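Gripper diary: the kitchen counter, November

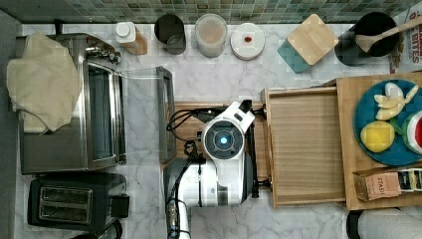

Last changed: November, 9.40 pm

Finally got going on the counter this evening, and I am far too pleased to go to bed, so I'm writing it up while the numbers are still in my head.

The question for the week is which gripper stays on the arm for the winter. I have two sets of fingers to choose between: the Nader pair, short and stiff, and the Desus pair, longer and with a bit of give at the tips. Same arm, same controller, same objects, and I swap only the fingers. Imre Bakos has been telling me for ages that I change too many things at once, and he is right, so this time I wrote the rules down first and stuck them inside the cupboard door.

Started on the fruit. Toy banana, toy lemon, toy watermelon slice, all on the dark blue plate on the cutting board, to be moved one at a time into the wooden tray. I like the slatted floor of that tray very much. Fruit that is let go too high goes skittering along a smooth surface, and on the ribs it mostly stays where it lands, so I can tell a bad release from bad luck.

The Nader fingers were lovely on the banana. Straight down, close, up, no fuss. On the lemon they were hopeless for the first dozen goes, and I'd started composing a rude message to Imre when I noticed I was closing at the same width I'd used for the banana. Opened it up before the approach and the lemon came along nicely. So that was me, and the Nader pair gets an apology.

The watermelon slice is the one I look forward to. If you come at it across the rind it tips and the point swings round, and you want to take it by the two flat faces. The Desus fingers did this so well that I called down the stairs for someone to come and look (no takers). They bend a touch as they meet the faces and the slice settles between them. Really beautiful to watch. I ran it another 20 times when I should have been getting on with the list.

Then the tea. The STASH box is easy with either pair. The packets in a row beside it are another matter - flat, light, and close to the board, and there's nothing to get under. The Nader tips are thin enough to catch an edge if the height is dead right. The Desus tips just press down and push the packet along. I tried tilting the wrist a little and got two packets in a row, then none for ages. I'd like to come back to this one with the height set more finely, and I think the controller can do it, but I need to read the Ingvarsson notes again. They have a whole page on slow descents that I skipped last time because it looked dull.

Closing speed: I'd been running at 700 on the controller's own scale, as it came. Dropped it to 100 for the packets and could follow what the tips were doing by eye for the first time. It takes forever, but what a difference! For the fruit I put it back up and saw no harm in it.

Cables. The black ones loop out to the left of the gripper and they were on my mind all evening, what with the toaster oven on that side. With the wrist turned right round they pull, and I could hear the arm working a bit harder. I've marked a limit in the software so that it won't turn that far. A clip might be better. Must ask Imre what he used on the Drella arm, he had something neat there, a kind of sprung loop, and he never showed me how it was fixed.

The blue light on the wrist is a treat, by the way. I thought it would annoy me and instead I've caught myself glancing at it between runs, the way you look at the little lamp on a kettle.

Log stands at 982 attempts since I first bolted this arm down, counting the silly ones. I'd like to get past the thousand before I settle anything. As of tonight I lean towards Desus for fruit and Nader for anything thin, so I haven't decided at all. Imre says a quick change plate would let me keep both. I priced one up over supper and shut the laptop again.

Still to try: the square wooden lid on the teal box at the back, which ought to be a good test for long fingers if I come in at the corners. And the wooden spoon in the black pot, with its handle leaning up at that angle. I want to see whether the Desus pair can hold it without it swivelling. My bet is that it swivels. Imre has bet the other way, and the loser washes up.

Tomorrow, packets first, slowly, with the Ingvarsson page propped open next to me.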